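Contact pads on the hand-held grippers: what to check

Several of you asked why the Susgate bench lost most of its box-handling recordings in October. The short answer is a loose contact pad. The longer answer affects anyone using the hand-held grippers at Susgate or Mernbridge, so please read to the end before your next session.

The task was the usual one for the Xolalpa project: close the two fingers on an upright box, lift it, and set it down in a new spot on the table. We had 2284 recordings when Cellcombe ran its routine check and flagged a group of 600 where the finger opening did not match the width of the box. All of them came from one gripper.
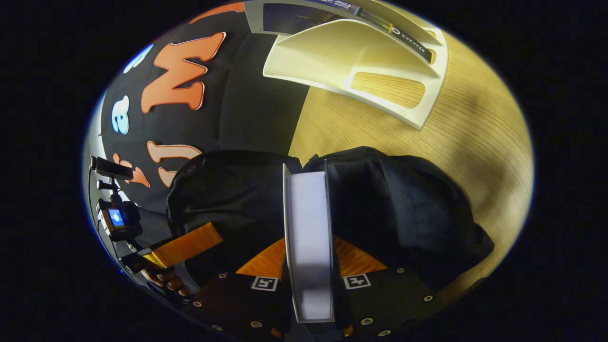 The software works out the finger opening from the square markers on the two fingers. The markers were fine. The orange pad on one finger had started to peel at its lower end, and under pressure it slid and folded over itself. The fingers then stopped short of where they should have, and the opening was logged as too wide by up to 3 mm. A robot trained on those numbers would grip too loosely and drop the box.

The fault was missed for a while because the box still came up off the table most of the time. Operators reported a few slips and put them down to the cardboard. Slips should go in the log even when the second try works.

The 600 recordings have been pulled and will be redone. The gripper has new pads and is back in use.

From now on, press each pad with your thumb before you start and again after every 60 grips. If an edge lifts, stop and swap the pad. Do not glue it back down. Spare pads are in the top drawer at both sites, and the log sheet has a new column for pad changes.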